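Former head of Orkovley school remembered with new reading room

Wed 23 January

Former pupils and colleagues filled the hall of Orkovley Primary School last week to remember Keisha Van Dusen, who was head teacher there for 17 years and died in June after a short illness.

The school has given her name to its new reading room, which stands where the old cloakroom used to be. It opened with 1,117 books, many of them brought by families who still live in the streets near the school.

Mrs Van Dusen was born in Trokness and came to Orkovley as a young teacher of music and geography. When she became head, the school had 200 pupils and only one piano, and she played it herself every Friday morning. By the time she retired the number of pupils had grown to 284.

Tobias Kasprzak, the present head, was once in her class. "She knew the name of every child, and also of the younger brothers and sisters who were still waiting at the gate," he told the guests. "I was afraid of her for one week, and after that I wanted to be a teacher."

The evening finished with songs from the school choir, among them the Trokness harvest song, which she taught to every class. Her two daughters cut the ribbon together with the youngest pupil of the school.

A collection for the reading room has reached 2,348 pounds so far. The money will be spent on shelves, lamps and a small group of books in other languages – something Mrs Van Dusen had asked for many times.

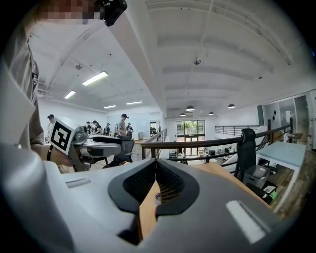
Can people from outside the school visit the reading room?

Visitors are welcome on Thursdays after lessons, from half past three until five, and they should first sign in at the school office. Books can be borrowed by pupils and their parents only, but everybody may sit and read.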